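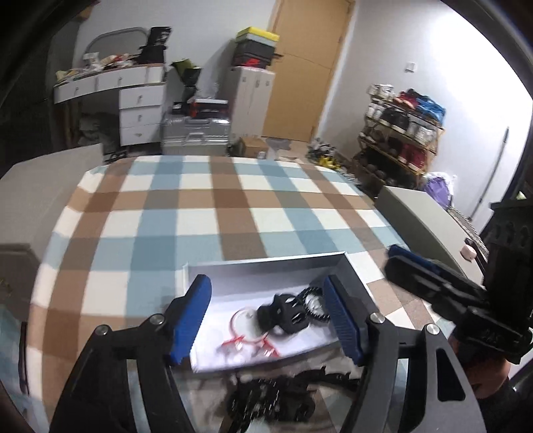 Gripper pair and the parts tray, on the plaid bedsheet.

Re: [gripper-upkeep] left finger closes late

Neagu list member wrote:
> Our Premen hand-held has started closing crooked. The left finger
> arrives a moment after the right one, and small parts squirt out
> sideways. I have tightened everything I can reach. Is this the
> linkage or the pads? Nivano support told me to "recalibrate," with
> no further detail.

"Recalibrate" is what Nivano support says when it's lunchtime.

It's most likely the linkage, and I'd bet a modest sandwich on the pivot pins. Ours did the same thing in September, at 700 hours on the counter. Tightening everything you can reach was the natural thing to do and probably made it worse. The pins want to turn freely. Snug them up, then back off until the finger falls open under its own weight.

The order I go in:

Power off, battery out. Yes, out.

Swing each finger by hand through the whole travel. Feel for a gritty spot. If there is one, pull that pin, wipe it, wipe the bore, and put it back with the thinnest smear of grease you can manage. Then use less than that.

Check the pads last. Blue ribbed ones like ours wear at the tip first, and a pad that has crept 2 mm down its finger looks exactly like a timing problem. I lost an evening to this. Ridges face inward on both sides, and if you think you couldn't possibly get that wrong, I have an old post in the archive for you.

Close it slowly on a strip of paper and tug. Do that 3 times, near the tips and again lower down. If the paper slides out on one side only, go back to the pins on that side.

Put a shallow white box under the job before you pull anything apart. Black parts on a patterned sheet vanish, and the small clear ones are worse. My knees can vouch for the floor as well.

On spares: the Jotach pin kit fits the Premen fingers, though the bag claims otherwise. The pads do not fit, though the bag claims they do. I've stopped reading the bag.

If it still closes late after all that, look at the toothed ring on the drive side for a chipped tooth. Ours was fine, but I took it out to look and then spent about 95 minutes getting it back in, so leave that for a day when you have no plans.

Post what you find, and please say which firmware you're on. Somebody will ask.

--
gripper-upkeep mailing list
To unsubscribe, send "leave" in the subject line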